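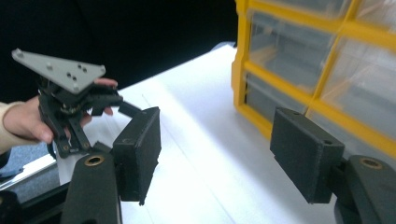
At the white-topped table in the Stojanovska workroom.

Small parts storage workshops to open at Stojanovska in July

Stojanovska, Jun 4, 2023

Home organising business Bravent will run a series of small parts storage workshops at its Stojanovska workroom, with the first session set down for early July.

The workshops are for people who have jars, tins and takeaway containers full of screws, picture hooks, fuses, washers and spare furniture fittings, and would like to be able to find things in them. There will be 10 sessions in the series. Each costs $60 per household, which covers two people at the table, labels and a printed guide to take home. Participants bring their own parts and whatever they are keeping them in now.

Bravent owner Mirjana Dumitrescu said small parts were the job most clients put off.

"People will do the linen cupboard and the pantry and feel good about it, then there's a drawer in the laundry they don't open," she said. "We get asked about that drawer more than anything else. It takes an afternoon if you have a clear table and something decent to put it all in."

The series follows a trial at the Plollard branch over summer, when staff sorted 3191 small items brought in by local households. Of those, 933 were set aside as broken, rusted or missing the other half of a pair. The remainder went home in labelled drawers.

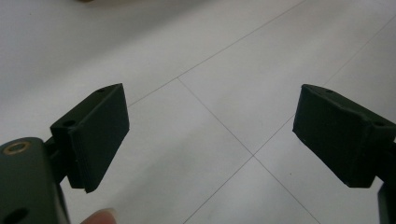
Each session starts with the tip-out. Participants empty one container at a time and sort by what the part does before they sort by size, so hooks are with hooks and cup hooks are not in with the wood screws. Magnets, trays and a soft brush are provided. The white tiled floor is a help at this stage, as a dropped black screw or a brass washer shows up well against it and can be picked up before it is trodden on. Anything left without a home by the halfway mark goes into a single tray and is dealt with at the end.

Workshop leader Blagoje Ionescu said the sorting was quick once people stopped trying to identify every item.

"If you don't know what it is and you've had it for years, put it in the tray," he said. "We'll have a look at it together. Sometimes it's off a bed frame you still own, so it pays to check before it goes in the bin."

The second half of the session covers storage. Bravent recommends an upright organiser with clear drawers for most homes, and a carrying handle for anyone who does jobs in more than one room.

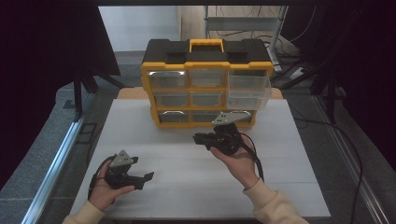 Yellow and black parts organiser with clear drawers. The top right drawer is pulled out.

Drawers of different widths are useful. Short screws and plugs suit the narrow ones, while a wide drawer along the bottom will take hinges, brackets and the Allen keys that come with flat-pack furniture. Bravent suggests keeping at least one drawer free so there is somewhere for new parts to go.

Labels go on the drawer front, low down, in plain words. "Picture hooks" is better than a part number. Households with children under five are asked to store the organiser on a high shelf or in a locked cupboard, and to keep button batteries out of it altogether.

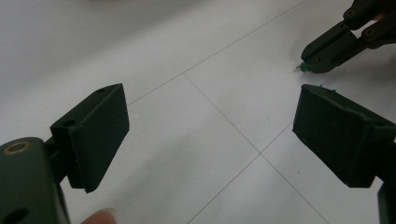
The printed guide sets out the same steps on a double-sided sheet, with a blank grid on the back for planning which parts go in which drawer. It was written by Meinir Llewellyn and Stojan Leka and will also be available from the front counter at both Bravent locations.

Organisers are not included in the session price. Participants can bring one they already have, or buy one beforehand from any hardware shop. Staff can advise on size by phone if people have a fair idea of how much they are storing.

Tables are covered for each session and there is parking at the rear of the building. The workroom is on the ground floor with step-free entry. Tea and coffee are supplied - lunch is not.

Bookings are essential and can be made in person at Stojanovska or Plollard. Cancellations made two days before a session will be refunded in full.

Media contact: Ankica Shehu, Bravent, Stojanovska

ENDS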